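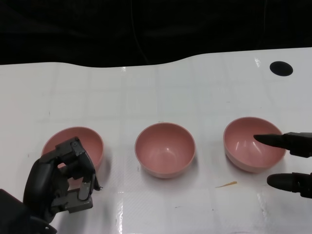 A day at the Havby naval base

In February 2023 our reading group for defence matters was invited to visit the naval base at Havby, on the second day of the winter mine clearance drill. We were over 30 people, and the bus was full. At the gate they checked our passports, which took longer than planned, and then Lieutenant Kirstin Menzies brought us to the briefing room in the Morrison building.

She explained the exercise with a chart of the bay. Six ships took part, and two of them came from abroad. The task was to open a safe channel from the outer buoys to the fuel pier, and to keep it open during the night. She spoke clearly and without many abbreviations, for which I was thankful.
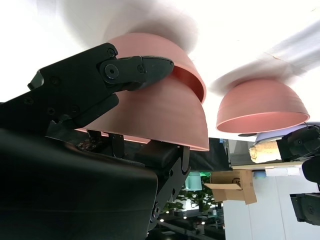

Two stacked bowls in the gripper

After the briefing we walked along the north quay. The wind was strong and several of us had wrong shoes. The minehunter Brastau was alongside, and we were allowed on the after deck in small groups. The hull is of glass fibre, so that it does not wake a magnetic mine. A petty officer showed us the winch and the cable drum, and he answered patiently to all questions about the pay and the food.
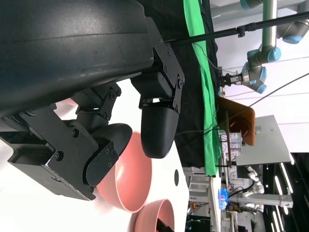
The large bowl, with the gripper above it

Lunch was in the crew canteen: fish soup, dark bread and a very good apple cake. At my table we discussed whether the reserve should be called more often. Opinions were divided, and the discussion continued in the bus.

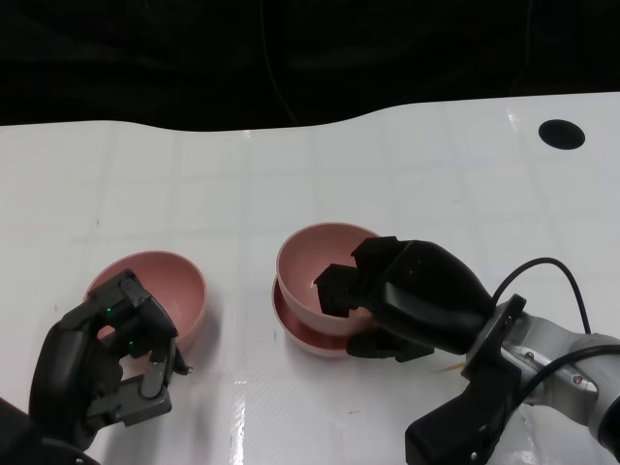 At the white table

In the afternoon we saw the channel exercise from the signal tower. It lasted 30 minutes, and most of it was slow. The boats keep their line and turn, and keep their line again. Through the binoculars I could follow the Zistaveo, the smallest of the visiting ships, until the rain came in.

The base plans a second visit day in October. Whoever wishes to come should write to Sorcha Sutherland, who keeps the list, and give the full name as it stands in the passport.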